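Kolarton Housing Retrofit, Phase 2
Progress report to the Otier Fund
Mon 27 September

1. Status
Moisture and ventilation surveys are complete in 411 of the 721 units covered by the grant. The remaining units are in the Zarnen blocks, where access was delayed by roof work. Survey output per week is in line with the revised schedule submitted in March.

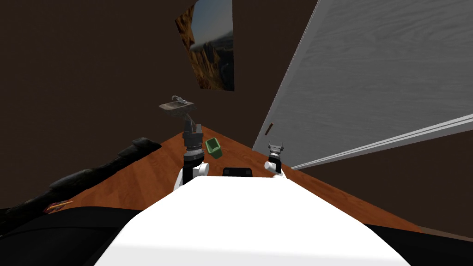

Extract fans in bathrooms were tested at both speed settings. Units that fell below the design airflow at the lower setting have been placed on the replacement list. Duct runs longer than the drawings show account for most of the shortfall, and the duct schedule is being corrected block by block.

2. Kitchens
Range hoods are being converted from recirculating to ducted exhaust. Of the hoods ordered, 76 have been fitted and balanced. The supplier has confirmed delivery of the next batch, with no change in unit price.
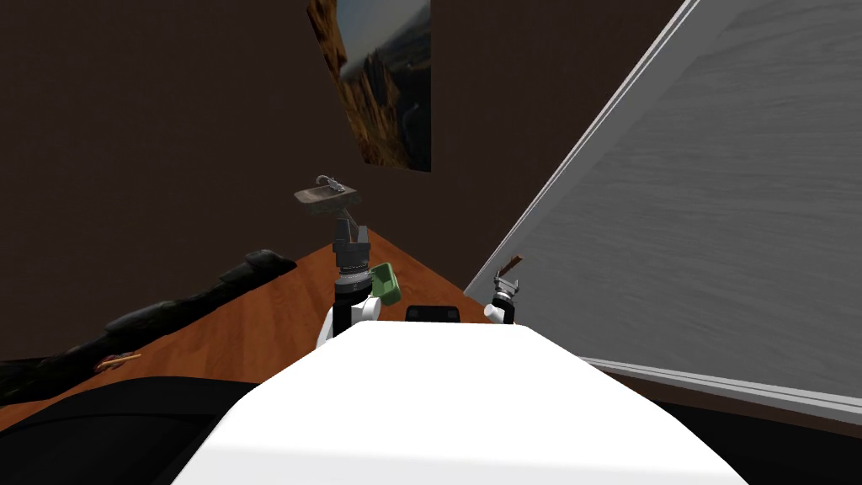
Room with wooden countertop, computer rendering.

Make-up air remains an open item. Trickle vents alone do not meet the required rate in the smaller floor plans, and a wall inlet is under review.

3. Interior finishes

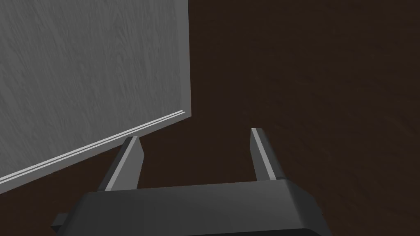

Surface condensation was recorded mainly on north-facing external walls. Insulated lining will be installed there once the readings have been stable for a full heating cycle. The finish schedule allows large panels in a streaky gray grain with a thin, paler trim along the lower edge. Paint is retained on all internal partitions.

4. Budget
Spending is within the approved total. Over 3000 in unspent survey contingency is proposed for transfer to duct materials.
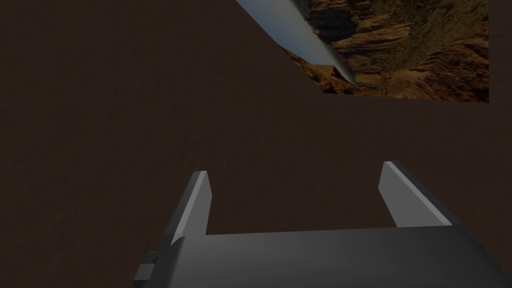
The transfer needs written approval before the next order is placed. Arnardóttir has quoted for the additional duct on the existing terms, and the quote is attached as Annex B. Airflow readings by unit are in Annex C.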